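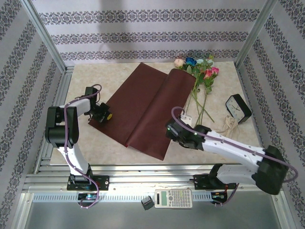 *2 min read*

**Teleoperation group, Prolell project -- minutes, Jun 14, 2021**

Chair and notes: Anjani Saragih. Zivthorpe and Jadero both represented. Apologies from Arellano.

**1. Last minutes**
Accepted with one spelling fix.

**2. Bouquet task**
Target stays at 300 demonstrations by remote control. Right arm holds the stems by the white paper band, left arm works the wrapping paper from its left edge. Operators asked if the grip may move off the band partway through. Agreed: no, let go and start the episode over.

Jadero wants the flowers laid down at a different angle each time. Agreed, but the blooms stay toward the back of the table.

**3. Other objects**
Long talk about the clock and the calculator. Zivthorpe would like them moved between episodes -- Jadero would leave them alone until August. Left open.

**4. Operators**
Two new people start on the left arm controls. Each does 4 practice runs that are not saved. Anjani to update the sign-up sheet.

**5. File names**
Episode 342 of the old folding task was saved under the bouquet name. Jadero to rename it and check the ones on either side.

**Actions**
- Anjani: sign-up sheet, written rule on regrasping
- Jadero: file names
- Zivthorpe: order more wrapping paper, same color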